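About Rultora

Rultora is a small research lab that studies how robot arms learn to handle everyday objects from a handful of human demonstrations. We work in one long room with a wood floor, plus an office and a parts closet. Our results are open to anyone who wants to use them.

What we work on

Most of our effort goes into one method, which we call Dodine. A person guides the arm through a task a few times. The software then splits each demonstration into two stages: getting to the object, and doing something with it. The first stage is learned mostly by the robot itself, from short practice moves it makes around the recorded path. The second stage is copied closely from the person.

The split sounds simple, and other groups have tried versions of it. Our part of the work has been deciding where the cut should fall. Early on we set it by hand, at a fixed distance from the object. That worked for blocks and cups and failed for anything long or floppy. Now the cut is placed at the point where separate demonstrations of the same task begin to agree with one another. People take different routes across a table, but they tend to make the last bit of the approach in much the same way.

What we have found

With the cut placed by agreement, we need about 200 practice moves to learn a new pick-up task. Our older version needed 400 to reach the same success rate on the same objects. We see the gain on rigid objects and on folded cloth. We do not see it on cables, and we say so in our reports. Cables shift as soon as they are touched, and the demonstrations never agree long enough for the method to find a cut.

Lighting matters less than we expected. Camera position matters more. If the wrist camera is moved by even a small amount, the learned approach drifts to one side, and it has to be practiced again. Lachlan Sheehan is working on a correction for this and has a first version running on one arm.

How we got here

The lab began as a side project of Domnica Costache and Horacio Sosa, who had both been building test equipment and wanted to spend their time on the learning side. They wrote the first demonstration recorder over one August and tested it on a borrowed desk. Naveed Abbasi joined to take over the control software, and most of what we run today is his rewrite. The first Dodine report was posted on 14 Jun 2018. It covered four tasks, all of them with rigid objects, and it used the hand-set cut that we have since dropped.

Who does what

Domnica Costache directs the research and writes most of the reports.
Horacio Sosa designs and builds the hardware, including fingers and mounts.
Naveed Abbasi is responsible for control and for the practice software.
Lachlan Sheehan works on vision and camera calibration.
Ruxandra Dobre plans the trials and keeps the records.

How we run a trial
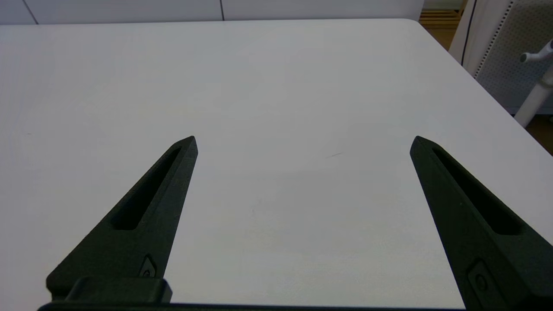
Each trial starts with the arm in its start pose and the gripper open, before any object is put down. The software takes a reference view at this point and compares later views against it. We use a plain white table for this work, and the dark fingers stand out well against it, so the tips are easy to find in the wrist view. Their position at the start is what we check first when a learned approach begins to drift. Small marks on the tabletop, like the short dark streak out past the fingertips, are left in the reference view. The software has to learn that they are part of the table, and a perfectly clean surface would hide mistakes that show up later in other rooms.

After the reference view, Ruxandra sets out the object at a position drawn from a list made beforehand. The person running the arm does not choose it. Failed grasps are logged with the same detail as good ones, and a trial is only thrown out if the arm itself faults.

Working with us

Our main outside partner is Nastley, a workshop that tries our methods on its own arms and sends back the logs. That has been useful, as their tables, cameras and lights are all different from ours. We take on 2 student projects a year, usually in calibration or trial design. Students run their own trials from the first week and are named on any report that uses their data.

Reports, trial logs and the Dodine code are on the downloads page. For questions about the method, write to Domnica. For drawings of mounts and fingers, write to Horacio. Visits can be arranged on weekdays through the contact form.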